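2018-09-19

## From the Handlebars: the Kjærgaard Street bridge, and what to do about it

Hello again, everyone, and thank you to all of you who wrote in after the last newsletter. I had meant to answer each of you in turn, but there were 83 emails in the inbox when I got back from my sister's place, and a good many of them were longer than mine usually are (and you know how I go on). So please take this as a reply to the lot of you, and forgive me if your particular grumble isn't in it.

Nearly all of the mail was about the Kjærgaard Street bridge. For those who have joined us since April, this is the narrow one at the bottom of the hill, where the painted bike lane simply stops at the kerb and picks up again on the far side as though we were all expected to fly across. Cars come down from the Zommont roundabout at a fair clip, see a rider ahead, and have to decide in about the time it takes to sneeze whether to wait or squeeze through. Far too many squeeze through.

I ride it myself most mornings, and I'll admit that I've taken to holding my breath. Last month a ute towing a box trailer went by me near the middle of the span. The ute gave me a reasonable amount of room, to be fair to the driver, but the trailer was wider than the ute and I don't think he'd given it a moment's thought. I had my elbow in against my ribs and my front wheel in the gutter grate, and I was very cross for the rest of the day. I was still cross when I sat down to tea.

So, what's being done? Eyvindur Bisgaard has been over to the Harkbridge council offices twice now on our behalf, and came back the second time with rather better news than the first. The council has agreed to look at three things: a lower speed limit on the approach from the roundabout, a "no overtaking bicycles" sign at each end of the bridge, and some proper sharrows painted down the centre of the lane so that drivers know we're meant to be there. There was also talk of a separate footbridge-style crossing alongside, and I'd love it as much as anyone, but Eyvindur was told quite plainly that there's no money set aside for it and I don't want to raise hopes.

The bridge is only 285 metres from one end to the other, and at an easy pace it takes me about a minute. I keep coming back to that. A driver who sits behind a rider the whole way loses less time than they'd spend looking for their sunglasses. I said as much to a fellow who wound his window down to have a word with me at the lights, and I'd like to report that he saw my point, but the lights changed.
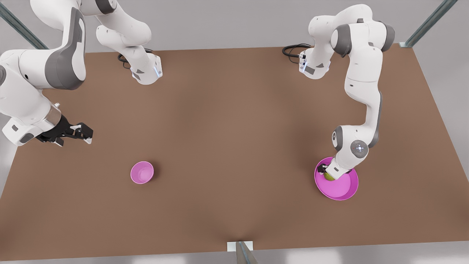 Now, a few of you asked about where we ought to be riding on the bridge, and opinions in the inbox were firmly divided. My own habit is to check over my shoulder well before the lane ends, signal, and move out to the middle while there's still a gap behind me. It feels bold the first few times, particularly if you learnt to ride (as I did) from a father who told you to keep as far left as you could get without leaving the road. But when I hug the edge, drivers try to come past, and when I take the lane, mostly they don't. If you aren't comfortable doing that, please don't let anyone at the Saturday coffee table — or me — talk you into it. There's no shame at all in hopping off and wheeling your bike across on the footpath, and I've done it myself with a headwind and a full pannier of groceries.

If you do have a close pass, it would be a great help if you'd write it down the same day while it's fresh. What we need is:

- the time, and which direction you were riding
- whereabouts on the bridge it happened
- what sort of vehicle it was, and whether it was towing anything
- the rego, if you caught it
- whether you've reported it to the police, and the reference they gave you

Please don't worry about guessing the distance to the centimetre. "I could have touched the mirror" tells us plenty. And if you've got footage from a camera on your bars or your helmet, hang on to the original and don't trim it, even if it includes twenty minutes of you singing. Several people have sent me clips that begin just as the car comes alongside, and the police do like to see what came before.

Speaking of lights (were we? we are now), the mornings have been grey enough lately that I'd ask you all to run a rear light in the daytime over the bridge, on flash if it has it. I was following one of our own members down the hill, dark jacket, dark bike, and lost sight of her completely under the trees, and I knew she was there! I've been using one of the Livilance rear lights since winter and I've been perfectly happy with it, although the rubber strap is a bit short for a fat seatpost and I had to go digging in the shed for a longer one. Any decent light will do the job. Check that your saddlebag isn't hanging over it, too. Mine was, for longer than I care to say.

The next thing is the petition, and here I do need your help. The council will put the matter on a full meeting agenda if we can bring them 1000 signatures from people who live or work in the district. We're well on our way but we aren't there, and I suspect that those of us who ride have mostly signed already. So could I ask you to take a sheet to someone who doesn't ride? Parents who walk the little ones across to school have every bit as much interest in slower cars as we do, and so do plenty of drivers, who don't enjoy being stuck behind us wondering what they're supposed to do. The lady at the bakery on the Zommont side took a sheet and filled both sides of it before lunch. Blank ones are in the folder by the door at the clubrooms, and at the bike shop if you ask at the counter. Full addresses, please, and in pen, as the council won't accept pencil.

One last word on manners, and then I'll let you go. A couple of the emails described some fairly ripe language being exchanged at the lights. I do understand it. I've had my moments, and one of them was in front of the minister's wife. But it's a small town and the person in the car may well be the person we want to sign the petition next week, so if you can manage a wave when somebody hangs back and waits, do give them one. Quite a few of them do wait, you know, and I think they ought to hear about it from us.

Eyvindur will be back at the council offices before the next newsletter goes out and has promised me a full account. In the meantime send your close pass notes to the usual address, drop your petition sheets in the box, and if you borrowed my track pump after the hill ride, I'd be ever so glad to have it back.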